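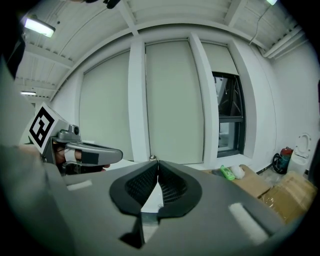

Why does bread have holes?

Cut a slice of bread and look at it closely. It is full of small holes. Who made them? The answer is yeast.

Yeast is a living thing, but it is so small that you need a microscope to see one. It is a kind of fungus, so it is a cousin of the mushroom. In the shop you can buy it as a dry powder. The powder is asleep. When the baker gives it warm water and flour, it wakes up and begins to eat.

Yeast eats the sugar that comes from flour. Then it gives out a gas, the same gas which makes the bubbles in soda. The dough is stretchy, like a balloon, so the gas stays inside and the dough grows. Bakers say that the dough "rises."

Kaede Sasaki bakes bread in the town of Diletia. She leaves her dough in a bowl under a cloth for 80 minutes. In August, when her kitchen is very warm, 55 minutes is enough. Yeast works faster in warm places and slower in cold ones.

In the hot oven the gas gets bigger and the dough rises a little more. After that the yeast dies from the heat, and the dough becomes firm. The bubbles leave their shape in the bread.

New words
Yeast: a tiny fungus that makes dough rise.
Dough: flour and water mixed together, before baking.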